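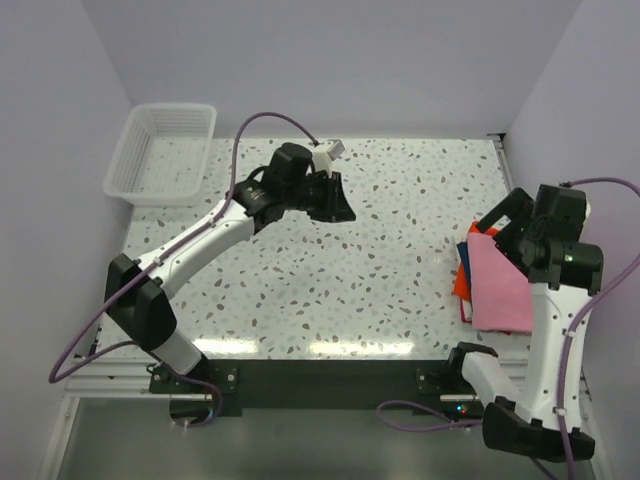 A tabletop with a pattern of small chips, and a white plastic basket.

What is terrazzo?

Terrazzo is a hard surface made by setting chips of stone or glass in cement. When it has hardened, workers grind it flat and polish it.

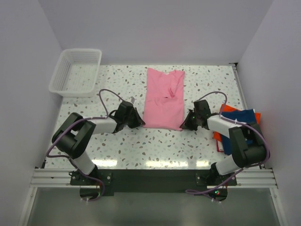

Terrazzo makers choose their chips by color. Gray, taupe and brown flecks on white, like those around the pink garment, give a quiet pattern. The floor of the Honorato Hall in Clasamby uses 18 colors - even a deep green.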